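The Yellow Post

Lucyna Sobczak had the night desk at Muvik, which meant she watched machines do chores in rooms that did not exist.

The rooms were made up by a program. It picked the wall tiles, the floor and the furniture, and it did not care whether they went together. A gripper was put into each room and given a job, such as closing a drawer or picking up a spoon. If it got the job right often enough in the made-up rooms, it was sent to the test kitchen in Galtcombe to try the same job with real drawers and real spoons. Most of them were sent back.

The contract that summer was for Pramine, which ran a chain of furniture stores. Pramine wanted a machine that could work the shop floor after closing. It would push the drawers shut, straighten the chairs and put the cushions back where the customers had found them. Saber was the program that was supposed to learn all this. It had been given 2000 rooms and had finished 570 of them.

"What's it stuck on?" Seija Tikkanen asked. She had come in early with her coat still on.

"Taking hold of things," Lucyna said.

"It could take hold of things in June."

"It could take hold of spoons in June. This is posts."

Seija pulled a chair over. She had sold Pramine the contract, and she had told them October. She did not know much about grippers, but she had worked in one of their stores for four years before college and she knew what the work was. She used to do a whole floor in an hour and a half, with a radio on.

"A kid could do it," she said.

"A kid has done it a few thousand times by the time you hire him," Lucyna said. "He's been grabbing table legs since he was one."

She went through the log. Out of the last 200 tries with a post, 145 had ended with the fingers closing on it. In the others Saber had come in crooked and knocked the thing sideways, or it had stopped short and waited. Lucyna found the waiting harder to watch. A bad grip could be traced to something. When Saber waited, the numbers all looked fine and the hand just stayed where it was.

"Show me one," Seija said.

Lucyna opened the room that was running and stopped the clock on it.

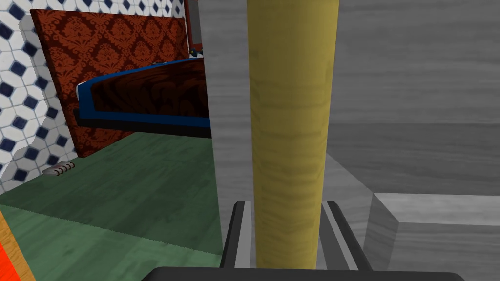
Second Shift

"Who puts a red damask panel in a room with a green floor?" Seija said.

"The program does. It's so Saber won't learn that posts only come in nice rooms."

"We had a showroom like that once. It didn't sell." She leaned closer. The fingers were on either side of the yellow post, pointing up. "It looks ready. Is it going to close?"

"I don't know. That's where it was when I stopped it."

"Start it, then."

Lucyna started it. The two fingers stayed where they were. She counted under her breath, the way she did every night, and got to eleven before they moved. They came together on the post and held.

Seija let out her breath. "So that's one."

"That's one," Lucyna said, and marked it down. "It still has to pull."

The post did not move. They watched it not move for a while, and then the room closed and the next one opened, with a different floor. Seija took off her coat and hung it on the back of the chair.

"I'll call Pramine at nine," she said. "I'll tell them it can do spoons."

"Tell them spring for the chairs."

"And the cushions?"

Lucyna thought about the cushions. There was a folder for them, and she had not opened it yet.

"Don't bring up the cushions," she said.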